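TX 214 Care and Conservation of Everyday Textiles
Handout 6: Light, washing and the life of a color
Prepared by Birutė Raudsepp, Valtley Evening School

Please read this handout before the June meeting and bring your notebook. The first part repeats some points from Handout 2, for the students who joined later.

1. What we mean by "fading"

In daily speech we say that a shirt "lost its color". In this course we try to be more exact. A dyed fabric can change in different ways, and the reason is not the same each time. The dye molecule can be broken by light. The dye can leave the fiber in the wash water. Or the surface of the fiber can become rough from rubbing, so that it scatters more light and looks paler, although almost all of the dye is still there.

The last case surprises many students. Take a dark cotton shirt which looks gray at the seams and put one drop of water on the gray place. If the dark color comes back while the spot is wet, then a good part of the paleness is a surface effect. If the spot stays pale, the dye itself is probably gone or changed.

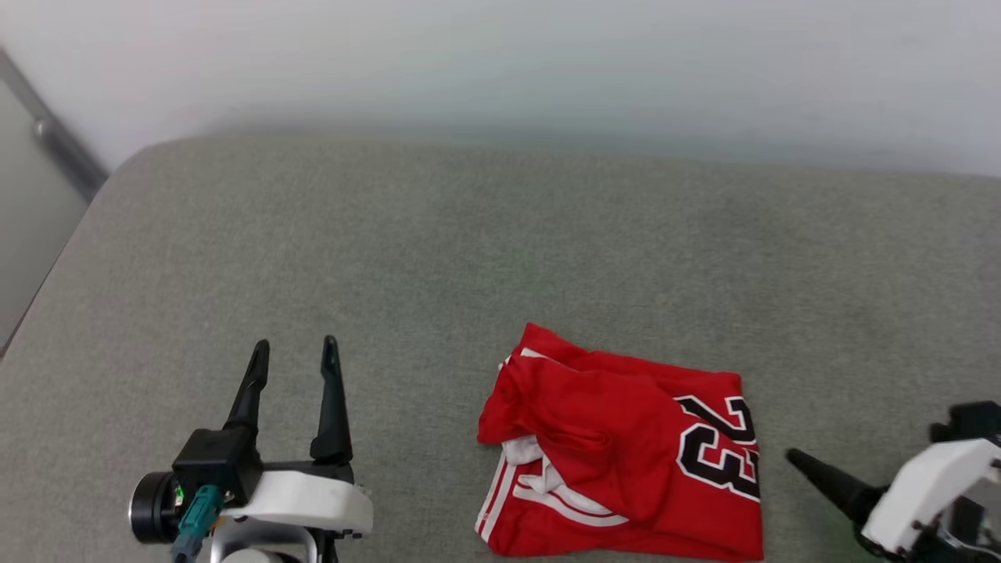

Polyester behaves differently from cotton. It is usually dyed with disperse dyes, at high temperature and often under pressure, and the dye goes inside the fiber. For this reason polyester sportswear keeps its color well in the wash. Cotton is often dyed with reactive dyes, which make a chemical bond with the cellulose. The bond is strong, but after dyeing there is always some dye that did not bond, and it must be rinsed out at the factory. When this rinsing is done too quickly, the buyer sees the result in her own laundry -- pink socks.

2. Light

Light damage is cumulative. It adds up, and it does not go back when we put the object in the dark. A fabric that hangs one month in strong light may receive the same dose as a fabric that hangs many months in weak light. We calculate the dose by multiplying the light level in lux by the time in hours.

Worked problem. A banner is shown at 50 lux for 6 hours per day, during 300 days. The dose is 50 x 6 x 300 = 90,000 lux hours. Now repeat the calculation for a window wall with 2,000 lux and the same hours, and compare. Write the units in every line; last year many points were lost because of this.

Ultraviolet does more harm per unit of energy than visible light, but please do not think that a UV filter solves everything. Visible light also fades dyes, only slower.
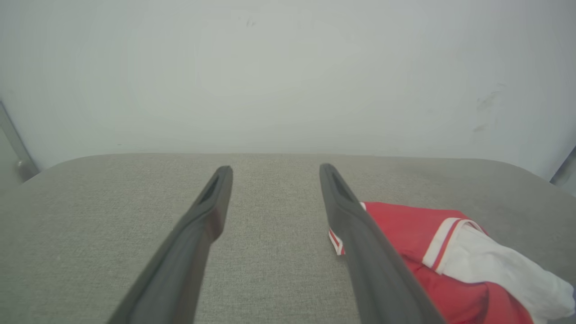

In class we use the blue wool scale. It is a card with strips of wool, each dyed with a blue dye of different fastness. Strip 1 fades very fast and strip 8 very slowly. Half of the card is covered and the other half is exposed next to the object. When a difference can be seen on a given strip, we know something about the dose, even without a light meter. Zhuoran Fu will keep the cards for our group in cabinet 2. Write your initials on the back of the card and not on the front.

3. Washing

Water, heat, detergent and movement work together. If you lower one of them, you normally must raise another to get the same cleaning. A cool wash with a longer time is kinder to most dyes than a hot short wash. Turn printed garments inside out. Do not fill the drum completely -- the fabric then rubs against itself and the soil cannot leave.

Oxygen bleach is milder than chlorine bleach, but it is still a bleach. Test first on an inside seam.
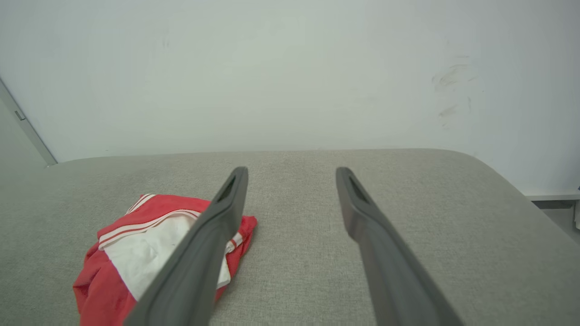
READING AND HOMEWORK

Read the chapter on dye classes in the course reader, up to page 383. You can leave out the part about vat dyes, we will come to it later.

Choose one garment from home that has changed in color. Make the water drop test in a place which does not show, and write half a page on what you think happened: light, wash, rubbing, or a mixture. Give the fiber content from the label. If the label is missing, write "unknown" and do not guess.

Office hour is at 5:30 p.m. in the Feyisa room, second floor.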